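Sondo Dresser Scene Pack
Simulation assets for home and shared-workshop arm builds

The Sondo pack is a ready-made tabletop and drawer scene for builders who want to test grasp code before mounting an arm on a real bench. It was modeled by Anika Wojcik for the Protley shared workshop and is maintained there. The arm stands on its own table in front of the dresser, and a second view is rendered from close to the gripper.

The drawer handles are thin bars on end posts. They are modeled as separate collision bodies — most free dresser models merge them into the drawer face, and the fingers then slide off.
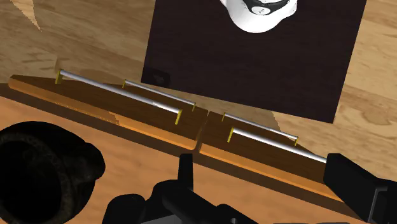
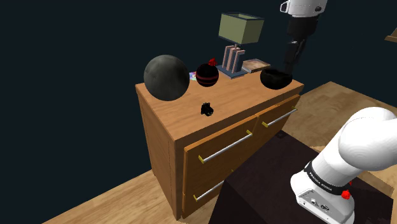
Simulated renders, Sondo scene. First: close view over the gripper. Second: dresser and arm base, with bowl, lamp and book on the dresser top.

Contents
Dresser with bar handles
Arm table, dark brown finish
Loose objects for the dresser top, including bowl, book and lamp
Start poses for the arm

Specifications
Control rate: 30 Hz
Render rate: 15 frames per second per view
Download size: 220 MB
Parallel scenes: up to 2 on a laptop GPU

Drawer friction is set in the Aoun config file and can be changed without rebuilding the scene. Object masses are in the same file. The Kumari lighting preset loads by default; shadows can be switched off to save memory.

Arm model not included. Import your own and attach it to the table mount point before loading the start poses.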